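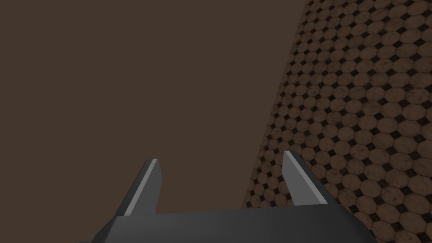

March, notebook, sim bench

Picked up the wrist-view problem again after lunch. Summary for Uchenna, who asked for one and will get this instead: the planner is fine, the controller is fine, and the detector believes in things.

Symptom, as before. Gripper open, nothing between the fingers, brown plane behind, and the Dadolley detector reports a graspable object over toward the right finger. Confidence varies with its mood. The planner, being obedient, plans a grasp on it. The gripper closes on nothing, the state machine logs GRASP_OK, and we all go home pleased.

Ran 200 resets from the open pose, no object spawned anywhere. 142 phantom detections. I had guessed ten or so and had said it out loud in front of people.

Went through the hits by location. Nearly all of them sit on the tile side of the diagonal, or right on the line where the brown stops and the floor pattern starts. Left half of the view is flat brown and the detector has nothing to say about it. Far up along that edge the octagons squash down into a mush of tan and dark diamonds, and I think this is what it likes. Close to the camera, where the tiles are big, it mostly behaves.

Things tried:

Swapped the floor for flat gray. Phantoms down to 13 in 200. So most of it is texture, and the remainder is something else that I'd prefer not to meet today.

Put the tiles back, turned on mipmapping for the floor material. It had been off. Git says I turned it off, with the commit message "temp". Helped some, didn't write the number down, will rerun.

Masked the fingers out of the image before detection. The pale bevel strips on the inner edges are the brightest thing on the hand and I'd suspected them from the start. Almost no change. I was quite attached to that theory.

Raised the confidence threshold until the phantoms went away. The real objects went away too.

Separate issue, found by accident: GRASP_OK is set when the fingers stop moving. It doesn't check the gap. Fully closed on air counts as stopped, so it counts as success. This goes back to the Purba port, when the old gripper driver reported width in a different field and someone stubbed the check with "return True # Uchenna to confirm". Uchenna Igwe does not recall being asked to confirm. Fixed now: final width has to be above the minimum and below the commanded opening, otherwise GRASP_EMPTY. Replayed the logs from the last overnight batch with the new check and 857 "successes" changed their minds. Please don't quote the success rate on the Skindholm slide to anyone until I redo it.

Also noticed there are no shadows from the gripper on the brown plane or the floor. Shadows are disabled in the fast render preset. Could matter for the depth cue near the surface, could be nothing. Parking it.

4:40 pm. Retraining with randomized floors, tiles included, plus a pile of empty views labeled as empty, which the training set had none of. Kicked it off on Zadgate with up to eight workers, whatever the queue gives me.

To do:
– rerun the mipmap test and write down the number this time
– look at the 13 on flat gray
– unit test for GRASP_EMPTY
– grep for other "to confirm" comments (found four already, stopped looking)
– tell Uchenna about the slide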